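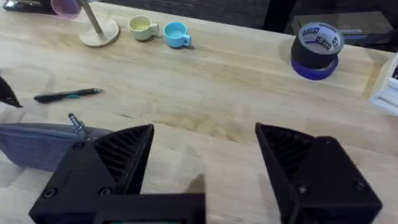
4 min read

Wood Moves: handout for evening 2

Hi all! Anong Thongsuk asked me to write up what I rambled through last time, so I've tidied my notes a bit (a bit!) and added what I forgot.

The big thing to remember is that a board keeps trading moisture with the air long after the tree is gone. It swells across the grain in damp weather and shrinks when the heating comes on. Along its length it hardly changes. So when you screw a wide top down tight to a frame, the top still wants to move, and it will split or pull the frame around trying. I did this to my very first table and I'm still sore about it.

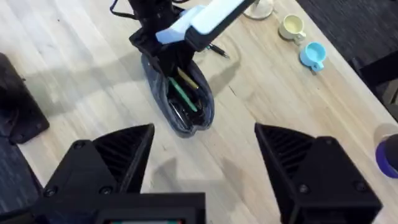
Pale tabletop with a light grain.

How do we let a top move? Slotted screw holes are the easy way. Make the slots run across the grain, put a washer under each screw head, and snug things up without cranking. Theerawat Rungrueang likes wooden buttons in a groove instead — lovely to look at, slower to make. Figure-eight fasteners are fine too.
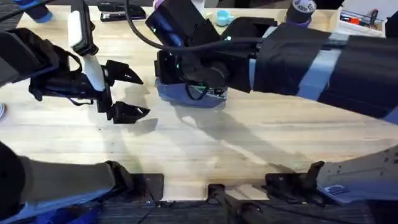 Finishes

A finish slows moisture down but never stops it. Oil is friendly and easy to patch. Varnish holds back more water, but it's a pain to repair in one spot. Whichever you pick, do the underside as well! A top finished on one face can cup, and then you get to learn about hand planes early.

For next time

Bring one offcut and write its width on a card, along with the room you keep it in. We'll measure again in March and compare. Oranuch Phetsri has spare cards.

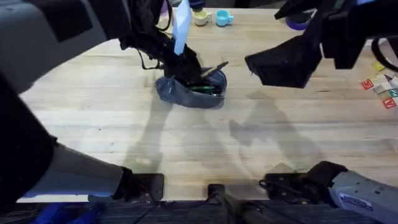
White card and blue denim pouch on a wooden table.

If your board has already cupped, bring it anyway, I'd love to see it.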